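Urquijo Student Robotics Project
Notebook entry, 8/13/18
Recorded by: Misaki Katayama
Reviewed by: Purificación Carretero

Purpose: to continue the computer assembly task for the Serus student competition. The rules allow 396 seconds per run and deduct points for any part dropped inside the case.

Setup: the tower was placed on its side on the slatted table, with the parts tray to its left. The Plinetti control program was loaded without changes from the previous entry. Arm speed was held at the lower setting for all work near the motherboard.

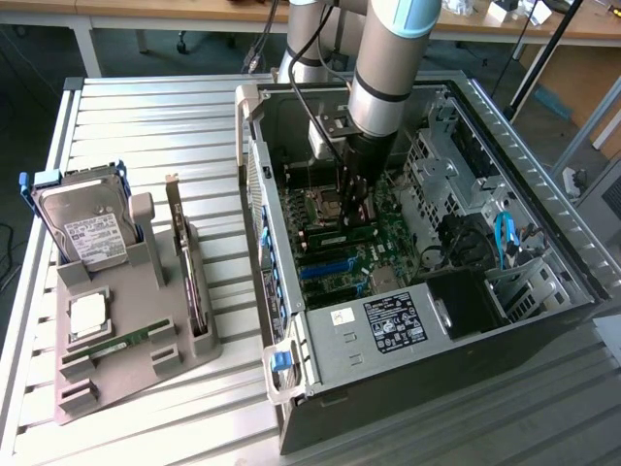 Gripper over the motherboard, near the CPU socket area. Tray at left with drive, processor and memory module.

The team repeated the approach to the socket area 9 times. Two approaches ended short of the taught point and were logged as position errors. The taught point was then recorded again, and the later approaches agreed with it. The log file stopped at 4,000 lines and must be split before the next session.

Open items:
Check the tray position against the Lodeck drawing.
Agree on a clearance value for the drive cage. P. Carretero has asked that it be entered in the program header.
Memory insertion is not to be attempted until both items are signed.

M.K.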